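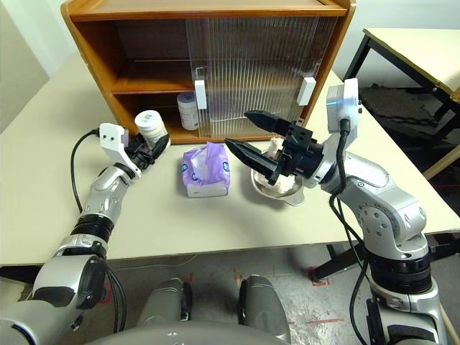
Speakers at a panel on minority language rights called on governments to stop treating mother-tongue schooling as a favor that can be withdrawn when budgets get tight. The discussion was hosted online by the Flument Forum on April 15, 2025, and drew nearly 70 participants, most of them teachers, lawyers and community organizers.

Opening the session, moderator Gwawr Owen said the laws protecting small languages often look strong on paper. The trouble starts when parents ask for a class and are told there is no teacher, no textbook or no room. She said complaints about this kind of refusal rarely reach a court, and that most families give up after the first letter.

Dilwyn Ifans, a lawyer who has worked on education cases, spoke about the burden of proof. In his view, a school authority that closes a minority-language class should have to show why it did so, in writing and before the closure takes effect. At present, he said, parents are usually asked to prove that the class was needed, often without access to the enrollment records.

Rosário Frade presented the findings of a study by the Oloso Project, which interviewed families in 13 rural districts. Parents told the researchers that children were being discouraged from using their home language during breaks and on school buses. In two districts, signs in the local language had been taken down during building work and not put back. Frade said the families did not always see these as rights issues — many described them as bad manners on the part of officials.

Tín Lục spoke about life in exile communities, where weekend classes depend on borrowed rooms and unpaid teachers. He asked larger organizations to fund teacher training before they fund more conferences. He also said that young people should be asked what they want to read, and that the older course books put many of them off.

The last speaker, Tomos Gronow of the Piras Network, said outside observers should visit schools during the regular term, and without long notice. He criticized recent visits for relying on meetings with officials in regional capitals.

During questions, participants asked how teachers who speak to researchers can be protected. Ifans advised keeping names out of all shared files and agreeing on this before any interview takes place.

The forum will send a joint statement to the participating groups for comments. A follow-up session is planned for August.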